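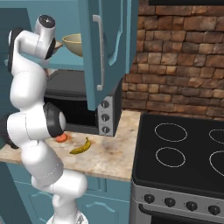
## Ticket 13: arm stops at the upper cabinet and does not close the door

**Project:** Rultley student robotics, kitchen task in simulation
**Status:** open, workaround in use
**Software:** Ravn simulator, Plustwood kitchen set, our own planner

### Problem

The task is to close the door of the upper cabinet, the one over the microwave. The arm goes up well and then stops with the wrist at the height of the shelf. The door stays open. The planner gives no error. It only repeats this line until the time limit:

`waiting for contact: door_upper`

In the same kitchen the tasks on the countertop work. We have trouble only with this cabinet.

### What we expected

The flange should touch the outer face of the door, push it, and go back to the rest position. In the first kitchen we used, this worked with the same code.

### Log

**Sunday, morning.** Repeated the run with the default settings. The same stop in the same place. I saved the joint values at step 1,065, where the arm does not move any more.

**Sunday, before lunch.** First idea: the bowl on the shelf blocks the wrist. I removed the bowl from the kitchen file and ran again. No change, so I put the bowl back. The banana on the counter I did not touch, it is far below the wrist and cannot be the reason.

**Sunday, 14:00.** Second idea: joint limits. I printed all the limits and compared them with the saved values. The elbow has still enough space. The wrist also. This idea is closed.

**Sunday, 15:30.** Switched on the display of collision shapes. Now it is more clear. The visible door is open, but its collision shape is in the closed position. The planner looks for contact with a door which, for the physics, is already shut.

**Sunday, evening.** Opened the kitchen file. The start angle of the door is written only in the visual part. In the physics part the value is missing and the simulator takes zero. I compared with the file of the first kitchen, and there the angle is written in both parts.

### Workaround

1. Open the kitchen file and find `door_upper`.
2. Copy the start angle from the visual part to the physics part.
3. Delete the cache folder. If you forget this, the old shape is loaded again.
4. Start with the collision display on and check that both doors are in the same place.

With this change 11 runs finished and 2 failed. In the failed runs the flange slipped along the door handle. I think this is a different problem and I will open a separate ticket for it.

### Still to do

- Check the lower cabinets for the same missing value.
- Report the file to Dasalum, who keep the kitchen set for the course.
- Ask the other teams not to edit their copies by hand before we have an answer, except for `door_upper`.
- Add a warning to our loader when the two angles are different.

Please leave this ticket open until the corrected file is in the shared folder.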